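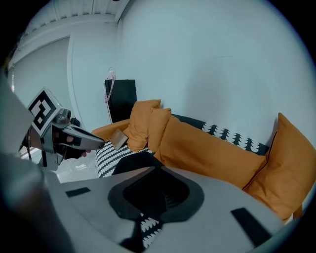 Small tan block or card, propped on its edge. December.

Renato came by at 4 with the brochure for the Milteo sleep course, and I read it twice while he made coffee. It costs 1378 for what looks to me like a set of breathing exercises and a login. He swears by it. He also swore by the magnesium drops, and before that by sleeping with his feet higher than his head, so I take his swearing with some salt.

The claim is that you can "retrain" your nights in 24 sessions. Retrain them from what? I asked him how they measured it and he said there was a study. I asked how many people were in it and he looked it up on his phone: 142, all of them paying customers, all of them filling in their own forms. Well, I'd say I slept better too if I had just handed over that kind of money.

Divina thinks I'm being sour. She did the free week and says she dropped off faster. She also quit drinking tea at night that same week, and when I brought this up she changed the subject to her sister's kitchen.

I was awake last night from two until a bit past four. Listened to the pipes. Thought about the car insurance, then about whether Dindo ever returned the ladder (he did not). None of this strikes me as a breathing problem.

Still, I kept the brochure. It's under the fruit bowl. I told Renato I'd think it over, and he took that for a yes, as he does. Tonight I'll try the cheap version: no phone in bed, window open, the boring book about canals. Must call Dindo about the ladder.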